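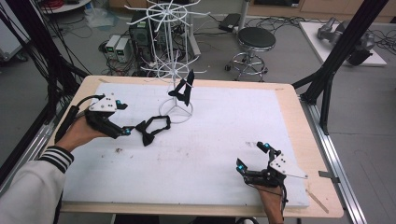 "We removed the Save button, and in the first week the support line was full," says the lead interaction designer at Gurnico, a small company that makes scheduling software for clinics. Its main product, Unlow, saves every change by itself since August. I wanted to know how the team came to this decision and if they would take it again.

The old version had a form with 48 fields on one page and a Save button at the bottom. Many receptionists were called away in the middle of the form and lost what they typed. "We looked in the logs and found 747 abandoned forms in one month, from one clinic group only," she tells me. "Molero, it is our largest customer. They did not complain about it. They typed everything again."

The first idea was a warning when the user leaves the page. It was tested with two receptionists and both of them closed it without reading. After this the team decided for automatic saving, field by field, when the cursor leaves the field.

What she did not expect was the feeling of the users. "People phoned us to ask where their work is. It was saved, it was all there, but they had no moment in which they could say: now I am finished." Some of them refreshed the page after each patient, to check.

I asked if a small text with the word "Saved" would be enough. She says they had it from the beginning, in gray, in the top right corner. The receptionists look at the left side of the screen, where the list of patients is. Now the text stands next to the field which was changed, and it stays there until the next field is opened.

There is also a button again. It says "Done" and it only closes the form. "A colleague from Cozma, who did the accessibility review for us, was against it at first. A button that saves nothing, he found it dishonest. I see it differently. It does what it says, it closes."

The harder question was undo. When everything is saved at once, a wrong phone number is saved too. Unlow keeps up to 50 steps for each patient record, but the history is in a side menu and few users open it. She would like to have an undo link directly beside the word "Saved". The developers are worried about records that two people edit at the same time, and for the moment it is not planned.

Would she do it again? "Yes, but I would start with the clinics where the staff changes often. They have no habit with the old button." For the billing screens the Save button remains. An invoice should not change while somebody is still thinking about it, she says, and the accountants asked for this very clearly.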